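Home | News | Guidance | Training | Members | Contact

Writing the rules for two arms: an interview with Nataša Halilović

When the Serkau Institute published the second edition of its guidance on small two-armed workstations in November, the document had grown to 12 sections and lost a good deal of its jargon. Nataša Halilović, who chaired the drafting group, regards the second change as the more important.

"The first edition was correct and very few people read it to the end," she said. "We received 1,709 comments during the consultation, and a large share of them asked what a sentence meant. An operator should not have to telephone us in order to follow a rule."

The guidance applies to benches at which two arms share a single table and handle light household items. Its opening section concerns the workspace. It asks that the boundaries of the working area be marked on the table itself, that backgrounds be plain, and that any change to lighting or drapes be entered in the station log before work resumes. Ms Halilović accepted that some laboratories found this last point excessive.

"We had objections from Orkex and from two university groups," she said. "Their position was that a fold in a curtain does not matter. Our position is that it may or may not matter, and that the log takes one line. If results differ between one month and the next, the reader of the log can at least see what was altered."
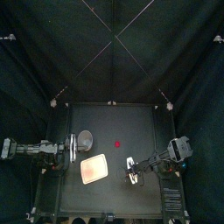 She was firmer on the question of shared space. Under section four, each arm is assigned a home side, and the central part of the table is treated as common ground which only one arm may enter at a time unless the task sheet states otherwise. The rule was proposed by Kwadwo Sarpong, whose group at Prollitberg had kept records of contact between arms over an extended period.

"Mr Sarpong's records showed 11 contacts, and most of them were slight," Ms Halilović said. "A bent finger is a slight matter until it goes unnoticed. The gripper then closes a little to one side, and everything collected afterwards is affected."

For that reason the new edition requires grippers to be inspected at the start of each session and after any contact, however light. Cables are to be checked through the full movement of the arm. The first edition had asked only that they be checked at rest, an omission which Ms Halilović described as "entirely ours".

The section on objects was the most disputed. Brenda Greenwood, representing smaller laboratories, argued that a requirement for new items at each session would be costly and would teach the machines very little about ordinary kitchens. The group agreed. Cups, trays and similar items may now be used with marks and wear, provided that they are sound and have no sharp edges. Starting positions should be varied between attempts and not reset to a single spot.

"Mrs Greenwood was right, and the text is better for her persistence," Ms Halilović said. "People do not own perfect trays."

Asked whether guidance without legal force could have much effect, she pointed to the Tjoa training scheme, which has adopted sections one to seven as its induction material. She would prefer wider use to stricter wording. "I have sat through enough audits - on both sides of the table - to know that a rule which is resented will be signed for and then ignored."

Work on a third edition has not begun. The group intends first to collect reports from stations using the present text, and would particularly welcome accounts of rules that could not be followed in practice. Maximiliano Carretero will take over as chair in the spring. Ms Halilović will remain a member, with responsibility for the section on stopping and restarting.

"That section is still too long," she said.

Recent items

Station logs: a revised template
Birdie Castellanos on training new operators
Consultation responses, second edition: summary
Emergency stops on shared benches: questions from members
Notice of change of chair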